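### 3.2 Reheating and the shared microwave

The kitchen at Ruselcombe has one countertop microwave, a white model with a side-hinged door and a vertical control panel. It is the most used appliance on the floor. Meals are brought from home or from the Butemex canteen in closed containers, and nearly all of them are reheated between noon and 2 p.m.

We were interested in how people set the time. The panel offers three preset amounts, ten seconds, one minute and five minutes, printed under the display, and a grid of smaller buttons below. In the kitchen diary, users wrote that they built up almost every heating time from the presets and rarely touched the grid. The door was a second point of interest. It was often left partly open between users, with the cavity lit. 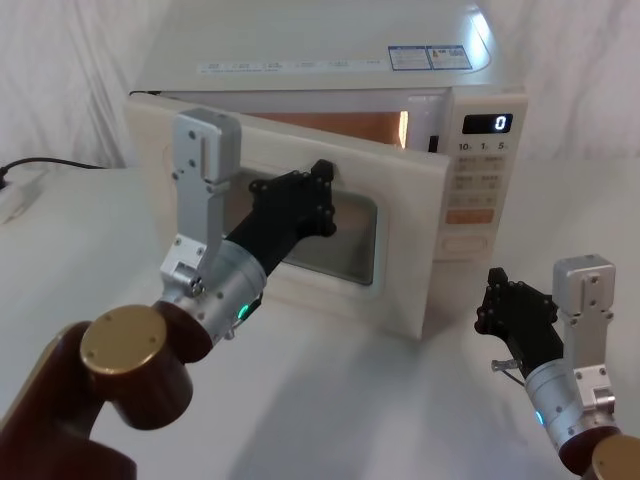 Ogunleye objected to this reading at the Skollerlow workshop, saying that a door left ajar tells the next person the oven is free, and that in a shared kitchen it should be counted as a courtesy and not as forgetting. We accept that both are possible. The diary has 8 entries that mention the door, and 3 of them say it was left open on purpose, either to let steam out or to show that the oven was free. The other entries give no reason.

Door position also affects how the panel is read. From a low viewpoint in front of the oven, an open door hides most of the buttons, while the display and the printed times stay in sight. Seated users mentioned this in their diary entries. They closed the door fully before reaching for the panel, even when they only wanted to check what the buttons did.
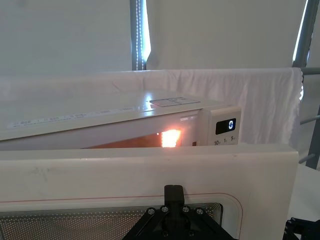 **Figure 4.** Microwave with the door open, seen from a low angle. The display reads 0; the three preset times are legible above the door edge.

Smudges on the upper part of the door were treated as a sign of where people push it. Cleaning was logged separately and is covered in Section 3.4, together with the sink and the draining rack. Heating times longer than five minutes were too few to analyze and are left out of the tables.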